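Robot Cell Technician, Full Time
Vostik – Clarkura site
Posted March 20, 2023

Vostik is hiring a technician to set up, look after and repair the robot arm in our sorting cell at Clarkura. The cell is used for development work and customer trials. It gets changed over often, and right now the engineers who write the programs are also the ones chasing loose cables and redoing the calibration. We want one person to own the hardware.

You will report to Kalliopi Vlachou, who runs the test floor. The position is day shift, on site, with occasional travel to our shop in Nogueira when a gripper or controller has to go in for bench repair. Expect 4 trips a year.

What the work is

Daily startup checks on the arm, the end effector and the cable run along the upper segment. You check the mounting clamp for movement, look over the hoses and connectors, run the arm through its warm-up path and write the result in the cell log. If something fails, you decide whether the cell runs that day.

Changeovers. A changeover means bolting down a new work surface, resetting the work frame in the controller, touching off the tool and running the reference moves at low speed before anyone else uses the cell. Most changeovers take a morning. Some do not go well and take longer.

Planned maintenance to the manufacturer's schedule, plus our own list. Our list covers brake tests, backup of the controller, battery replacement, re-torquing of the base and table bolts, and cleaning. The long shutdown is in August and you will plan it.

Repairs. You should be comfortable finding a fault with a meter and a wiring diagram, replacing a sensor or a cable, and rebuilding a tool mount. Axis and gearbox repairs go to an outside contractor, and you would be the contact for them.
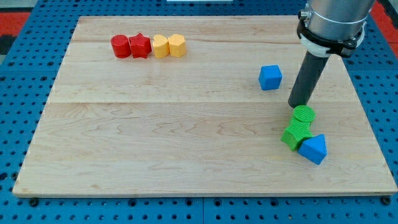
Calibration takes up more of the week than people expect. The perforated table gives you plenty of choices for where to bolt things, and every one of those choices has to match what the controller believes. A board that sits at a slight angle to the table, like the maple one, is fine as long as the work frame was taught to the board and the bolts at its corners are tight. The end effector comes down close to parts as small as the green cylinder, with other blocks right beside it, so a small error in tool offset matters. You will keep the teaching procedure up to date and train the engineers to follow it.

What we need from you

Two years of hands-on work with industrial or collaborative arms, in maintenance, integration or a lab. A two-year technical degree is welcome but we will take experience in its place.

You can teach a tool center point and a work frame without help, and explain to someone else how you did it.

You know lockout/tagout and you use it every time.

You write clear notes. The cell log is read by people who were not there when you did the work.

You can lift 50 pounds and work on your feet for most of a shift.

Good to have

Experience with the Perus cell controller, which we moved to last year. If you have not used it, we will send you to the 4-day course in your first 6 weeks. Some Python is useful for reading log files. You will not be asked to write the sorting programs.

How to apply

Send a resume and a short note describing one fault you found and fixed on a robot or automated machine. Tell us what you checked first and what the cause was. A page is enough. Mark it "Cell Technician" and address it to Kalliopi Vlachou at the Clarkura office.

Interviews are in two parts: a talk with the test floor group, and a paid half day at the cell, where you will do a tool touch-off and work through a fault we have set up. Bring safety shoes. We supply glasses and hand tools.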